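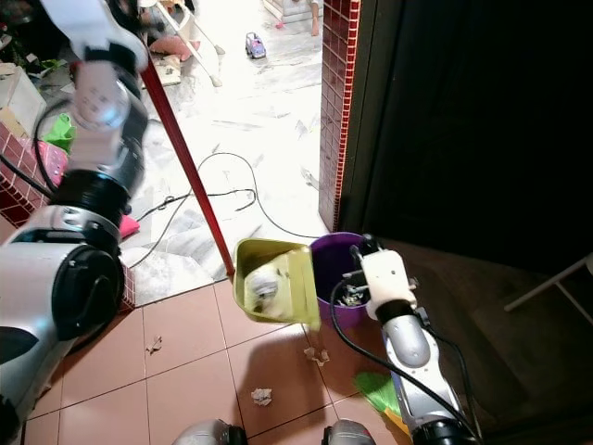

Progress report to Galport, family rooms program
Period: up to the end of June
Prepared by: Consuelo Salinas
For: Róisín Mac Carthaigh

1. Work in this period

In the last report I wrote that the floors at Hornness were our weakest point. In this period we concentrated on daily sweeping of the tiled entry area and the playroom next to it. The sweeping is now done 2 times a day, at 10:00 and at 16:30. The waste is mostly paper and small debris. It goes first into the dustpan and then into the bucket that stays near the doorway.

The brick-pattern surfaces near the entrance are wiped one time per week. The grout lines of the beige tiles still need a brush.
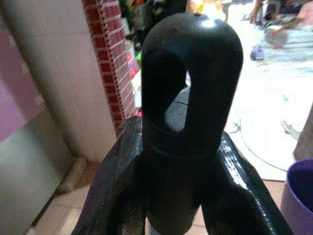

Entrance side, brick edge and beige tiles.

2. Toys and storage

The playroom has light marble-pattern flooring, and small toys and cushions often stay on it after the children leave. We started to empty the open shelf fully every month and to put back only the things in use. This takes more time than I planned. Soft items are still mixed with other things, and I would like to separate them before the next period.

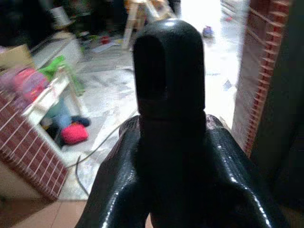
Open shelf unit in the playroom, still to be sorted.

3. Open points

Cables on the floor. A long cable still lies across the playroom floor. It makes the sweeping slow and I consider it a risk for tripping. Huang gave us an offer for wall channels, and we wait for a second offer from Plollel.

Doorway. The dirt collects at the change between the two floors. I ask for your approval of a flat threshold strip.

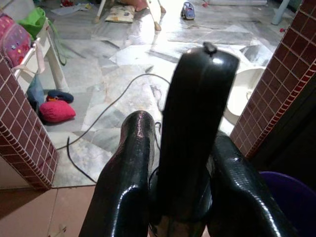 Doorway between the two floors, with the cable on the playroom side.

4. Budget

From the 3,000 dollars approved for cleaning and storage, we have used the part for brooms, buckets and dustpans. The part for storage boxes is not yet touched. The cable work is not included in this amount and I will send a separate request. Families registered at present: 21.

Please confirm if the next report should follow the same format.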